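第四章　与机械臂同班工作：给分拣台同事的上岗设置说明

4.1　开始之前，先聊几句

翻到这一章的同事，多半是刚接到通知，说自己所在的分拣台要换成人机同台的Utus工位了。前三章讲的是通电、网络和软件安装，那些事情由设备组来做，您跳过去也没有关系。从这一章起，内容是写给每天坐在台子前面的人看的，所以我们尽量少用术语，啰嗦一点的地方请多包涵。

在Devport的老分拣线上，一位同事一个班次要做的事情其实很杂：拿起小包装，看标签，对清单，放进格子，再在电脑上敲一行记录。换成Utus工位以后，拿起和放下这两步大部分交给机械臂，看标签、对清单、处理拿不准的包装，仍旧由您来做。听上去手上的活少了，可是眼睛和脑子的活会比从前集中，头几天觉得累是很正常的，请不要硬撑，也不要觉得是自己学得慢。

班组长在排班时，请给新上工位的同事留出适应期。我们的建议是前2个班次只跟班、不计件，第三个班次起再慢慢加量。计件的算法也要跟着改：旧办法按手工放入的件数算，新办法按工位完成的件数算，机械臂放的和您放的都记在一起。要是工资单上还是老算法，请尽早跟班组长讲。

4.2　上岗前的准备

1. 到工位以后先不要坐下，绕台子走一圈，看看地面上有没有掉落的包装、绑带或者塑料碎片，有就捡起来。

2. 找到急停按钮，用手摸一摸它的位置。每个台子的安装角度略有不同，换台以后请重新摸一遍。

3. 摘下挂绳工牌、长项链和松垮的手链，放进储物格。长头发请扎起来，袖口宽的衣服请把袖子卷到手肘以上。

4. 打开工位电脑，用自己的工号登录。请不要借用上一班同事的账号，哪怕只是顶替五分钟。交接记录和计件都是按账号走的，事后再改非常麻烦。

5. 在软件首页选“上岗检查”，照着屏幕一项一项确认。共有13项，第一次做会觉得多，做熟以后很快就能过完。

6. 全部打勾以后，屏幕下方的“允许启动”会变成可以点的状态。先别点，请继续看下一节。

注意：如果某一项打不了勾，请不要反复点击，更不要请旁边的人替您强行跳过。把项目编号记下来，叫设备组。等待的时间按正常工时计算，这一点已经写进班组规定，请放心等。

4.3　站在哪里，坐在哪里
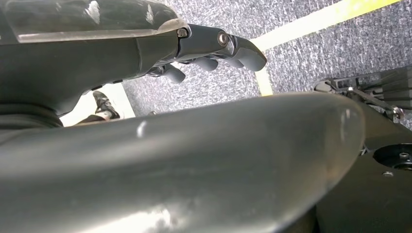

工作区的划分，是大家问得最多的一件事，培训时也总要讲上好一会儿。我们把工位周围分成三种区域：可以随意走动的通行区、机械臂停稳以后才能进的共用区，还有任何时候都不该把手脚伸进去的维护区。地上若是贴了线，就以贴线为准，像那种直接贴在灰色地毯上的黄色胶带，走近时请先低头看一眼自己的脚在哪一侧，再抬头看设备。胶带贴在地毯上容易起毛、卷边，看见翘起来的地方，请顺手报给设备组，不要自己撕掉重贴，位置稍微偏一点，后面的人就会跟着站错。

再说一说关节。无论是夹爪式的还是带手指的末端，凡是两段可以相对转动的地方，都当作会夹手的地方来对待。设备停着的时候也一样，请不要把手指搭在上面歇着，也不要往缝隙里塞纸条、笔帽之类的东西。螺钉松了、护套歪了，都属于设备组的活，您看见了说一声就好。

站位和坐位的要求如下。

1. 坐姿作业时，椅子推到台子的长边一侧，膝盖与台沿之间留出能站起来的余地，椅子后方不要堆箱子。

2. 站姿作业时，两脚都要在通行区一侧。需要探身时先按“暂停”，等状态灯变成白色再动。

3. 同一个工位上，共用区里最多进一个人。带教的师傅请站在学员身后，口头指导，不要从旁边把手插进来。

4. 访客和路过的同事请一律停在通行区。您有权请他们往后退，不管对方是什么职务。

小心：如果鞋底打滑或者鞋带松了，先退到通行区再整理。请不要蹲在机械臂旁边系鞋带，人蹲低以后，旁边的同事不容易看见您。

4.4　第一次启动

这一节请和带教师傅一起做。第一次看着机械臂在自己面前动起来，很多人会下意识往后仰，这再自然不过了。我们在软件里专门准备了“慢速”这一档，运行速度是正常速度的百分之33，足够您看清楚它每一步要往哪里去。

1. 在软件里选“慢速”，确认右上角出现乌龟图标。

2. 双手离开共用区，对师傅说一声“启动”，得到回应后再点“允许启动”。这一句口令看似多余，请务必养成习惯。

3. 机械臂会先回到起始位置，再做一遍空走。空走时不夹取任何东西，您只需要看着它，记住它经过的路线。

4. 空走结束后，把第一件包装放在取件位置，标签朝上。

5. 等它夹起、移动、放下，状态灯转白以后，核对格子编号和屏幕上的编号是否一致。

6. 一致就点“确认”，不一致就点“有疑问”。点“有疑问”不会扣分，也不会影响计件，系统只是把这一件留到最后处理。

7. 连续做完一整盘，再和师傅商量要不要换到“标准”档。觉得还没准备好，就继续用慢速，不需要向任何人解释。

提示：有的同事喜欢一边听音乐一边干活，从前在老线上是允许的。在Utus工位上，请至少留一只耳朵，夹爪在没有夹稳时会发出两声短促的提示音，戴着降噪耳机是听不到的。

4.5　日常作业：人做什么，机器做什么

下面这张分工清单，是我们和Devport各班组一起改了好几稿才定下来的。头一稿里几乎什么都写成“机器优先”，大家看了都不太舒服，试用以后也确实行不通，后来才改成现在的样子。

由机械臂完成：从取件位置夹起包装；移到指定格子上方；放下；回到等待位置。

由您完成：判断包装是否完好；核对标签与清单；处理反光、变形、标签缺失的包装；填写备注；决定什么时候暂停。

两边都可以做：把放歪的包装扶正。在机械臂停稳的前提下，您用手扶一下往往更快，不必非要让它重做一遍。

台面上的摆放，也请尽量照着同一个习惯来。

1. 格子托盘放在机械臂够得到的一侧，托盘边与台面上的定位标记对齐。

2. 电脑放在您正前方，打字的手不需要越过托盘。

3. 电源线和数据线从离机械臂远的一侧走线。线太长的话用扎带收起来，不要让它一圈一圈地铺在台面上，夹爪放低时可能会带到。

4. 饮料请放在储物格里，带盖的也一样。

5. 个人小物件，比如润唇膏、钥匙、零食，请不要放进托盘的空格里。系统分不清那是您的还是待分拣的，会照样记进盘点。
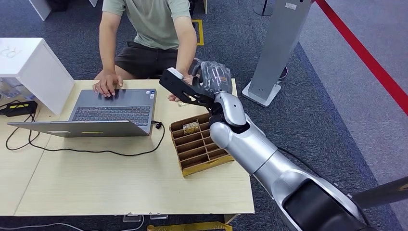

Priit Stankevičius在试用阶段写来一段很长的意见，征得同意后，我们把大意转述在此。他说自己最不习惯的并不是机械臂在旁边动，而是节奏不再由自己掌握：从前累了可以慢两拍，没有人会留意，如今它放下一件就等在那里，他总觉得是在被催。他还提到，有一次手还搭在键盘上，心里已经在想下一件，备注就写到了别的包装名下。他希望手册里能明明白白写上一句，等待时间由人来定，而且要告诉大家在哪里改。

这条意见我们照单全收，所以有了下面这一节。

4.6　调整节奏

1. 在软件里打开“个人设置”，找到“等待时间”。

2. 拖动滑块。最左边是放下后立即取下一件，最右边是每一件都等您点“继续”。

3. 勾选“写备注时暂停”。勾上以后，只要光标在备注栏里，机械臂就会停在等待位置，直到您保存为止。

4. 点“保存到我的账号”。下次无论在哪个工位登录，都会沿用这套设置。

这些设置只有您自己看得见，班组长的报表里没有这一栏。每个班次的计划量按全组合计，排班表上写的1000件是全组的数，请不要平摊到自己头上去算。某一天状态不好，把滑块往右拖一拖，第二天再拖回来就是了。

注意：请不要用反复按急停的办法来争取休息时间。急停之后需要设备组到场复位，别的工位也要跟着等。想歇一会儿，请点“暂停”，效果是一样的，而且随时可以恢复。

4.7　遇到下面这些情况怎么办

包装夹起后晃动：点“暂停”，等状态灯转白，看看外层塑料膜是不是太松。太松的包装请改为手工放入，并在备注里选“外膜松”。

透明或反光的包装反复夹不起来：换一个方向摆放，再试一次。第二次仍然不行，就转为手工，不必再试。

放错格子：不要在机械臂移动时伸手去拿。暂停后取出，放回取件位置，在屏幕上点“撤销上一件”。

电脑没有反应：机械臂会在失去信号后自行停住。请退到通行区，再叫设备组，不要自己拔插电源适配器。

身体不舒服或者心里发慌：暂停，离开工位，告诉师傅或班组长。这种情况请不要填故障单，没有谁需要为此写说明。

4.8　交接班

1. 做完手上这一盘再交班，尽量不要把放到一半的托盘留给下一位。

2. 把“有疑问”的包装逐件看一遍，能定的定下来，定不了的写清楚原因。

3. 点“结束班次”，等机械臂回到停放位置，状态灯熄灭。

4. 当面跟接班的同事说一说今天哪些包装不好夹、等待时间大概调到了哪里。软件里虽有交接栏，口头说一遍总归更周全。

5. 退出账号，收拾台面，把椅子推回原位。

本章内容于4月24日按各班组的意见修订过一次。手上若是更早的打印本，里面没有4.6节，请到班组长处换一份。对岗位安排、转岗培训或计件算法有疑问的同事，可以在软件的“意见”栏里留言，署名或不署名都行。

夹爪的更换与校准见第五章，该章供设备组使用。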